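Gelbe Tische und Regale für den Sortierbereich in Pretberg

Pretberg, 2.2.19 – Die Inine GmbH hat in Pretberg ihren neu eingerichteten Bereich für das Sortieren und Ablegen von Formteilen in Betrieb genommen. Die Ausstattung der Serie Flotine umfasst 18 Arbeitsplätze mit einheitlich gelben Flächen, auf denen sich dunkle Teile deutlich abheben.
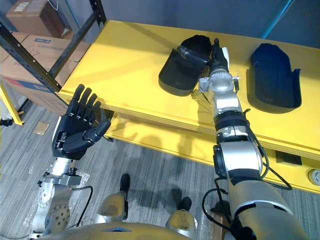
Dunkle Formteile auf der gelben Tischfläche. Foto: Inine

Für die Zwischenablage kommen Schalen der Reihe Bako zum Einsatz. Sie werden auf der oberen Ebene der Regale bereitgestellt; die untere Ebene nimmt Kleinteile und Zubehör auf.
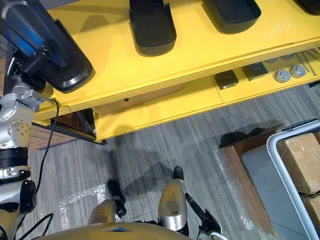
Schwarze Schalen auf dem gelben Regal, darunter die zweite Ablageebene. Foto: Inine

Die Einrichtung wurde in 14 Wochen geplant und montiert. Sechs weitere Arbeitsplätze sollen im Juli folgen.

Pressekontakt: Inine GmbH, Unternehmenskommunikation, Pretberg, Durchwahl 2219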